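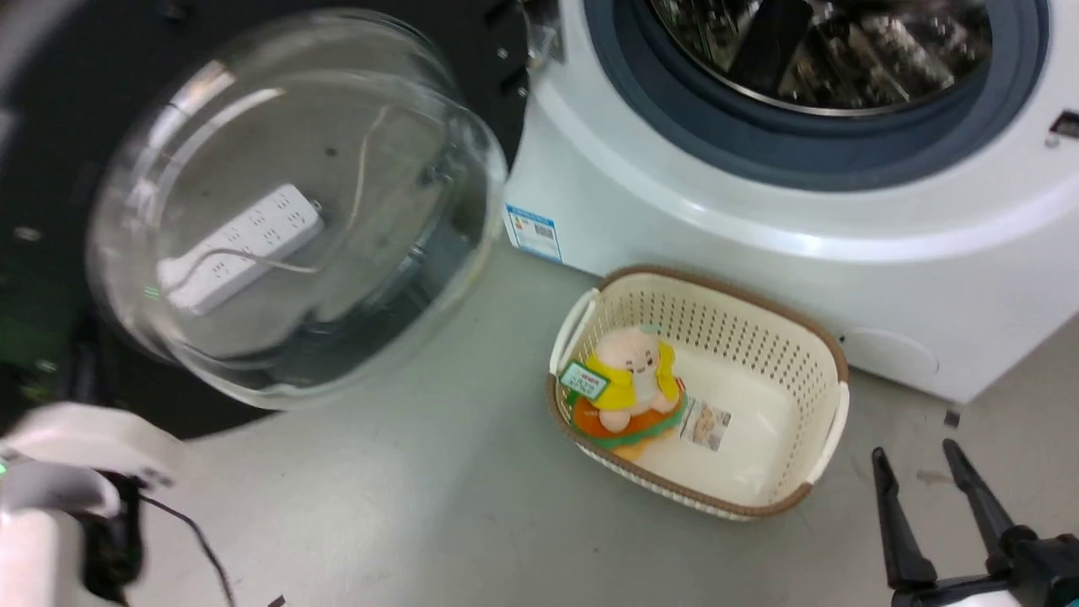

Ticket: Washing machine stops before the last spin, clothes come out heavy
Location: Witley house, laundry corner on the ground floor
Category: Appliances / Washing
Status: Solved, kept open for one month
Priority: Normal

Description of the problem

Good morning. I write about the white front loader in the laundry corner. Since the beginning of July it does the wash and the rinse in a normal way, but then it does not make the final spin. The drum turns slowly a few times, it stops, it tries again, and at the end the programme finishes as if everything is in order. The door opens, no error is shown, but the towels are so heavy with water that the laundry basket leaves a wet track on the floor when I carry it to the line.

It does not happen each time. With shirts and light things it is mostly fine. With towels or bed covers it happens nearly always. I use the cotton programme and the Pirneo liquid, the same as before.

What I tried already:
- Smaller load. A little better, but not sure.
- Only the spin programme, after the wash. Sometimes it works at the second try.
- Switching off at the wall and waiting 4 minutes. No difference.

Please tell me what I should check first, before we pay for a visit.

Reply from support desk

Thank you for the clear report. When the spin is missing but there is no error, the reason is usually one of two: the water does not go out fast enough, or the machine feels that the load is not balanced and protects itself. Please do these steps in this order and write the result after each one.

1. Clean the drain filter. It is behind the round cover at the bottom of the front, on the right. Put a low dish and an old towel there before you open. Turn the cover slowly.
2. Wipe inside the fold of the rubber door seal, with special attention to the lowest part. Small socks and coins like to stay there.
3. Look if the drain hose behind the machine is bent.
4. Put a spirit level on the top, left to right and then front to back.

Please switch off and take out the plug before step 1. Also keep any extension lead away from the place where you open the filter, and lift it from the floor if you can.

Update from reporter, 10.15

Step 1 is done. In the filter I found one hair clip, a button and a lot of grey fluff. The water that came out was more than I expected, 400 ml at least went in the dish and the rest in the towel. The cover was hard to turn the first time, I think it was not opened for years.

Step 2 is done. In the seal there was one baby sock and some sand. I cleaned with warm water and a cloth. No holes in the rubber that I could find.

After this I made a test with towels. The water goes out quicker now, I can hear it. But the spin was still weak, and the machine moved forward a little. So it is better, but not repaired.

Reply from support desk

Good, so the filter was one part of it. The moving forward is interesting. Please continue with steps 3 and 4. If the machine rocks when you press on one corner, the feet need adjusting.

Update from reporter, 16.40

Step 3: the hose is not bent. I pulled it a little bit straighter anyway.

Step 4: I did not have a level, so I borrowed one from the Szewczyk hardware shop. Front to back is good. Left to right is not good, the left side is lower. When I press on the left front corner, the machine rocks and the other side goes up. I remember now that we pushed the machine to the side in June to mop behind it. It is possible that it was not put back on the same spot -- the floor is smooth but I am not sure it is flat.

I turned the left front foot until the rocking stopped, and then I tightened the nut with a Treson spanner. The level is now correct in both directions.

Test after: cotton programme, towels, 23 minutes until the rinse was finished, then full spin, no second try. The machine stayed in its place. The towels are only damp and the basket left no water on the floor.

Reply from support desk

Very good. Please clean the filter again in one month, and after that every three months. When you wash bed covers, put also one or two small pieces with them, so they do not roll into one ball. I keep the ticket open until August. If the spin is missing again, write here and do not open a new one.

Update from reporter, August

No more problem. I cleaned the filter again, there was only a little fluff. The foot is still tight. You can close the ticket, thank you for the help.

Status changed: Closed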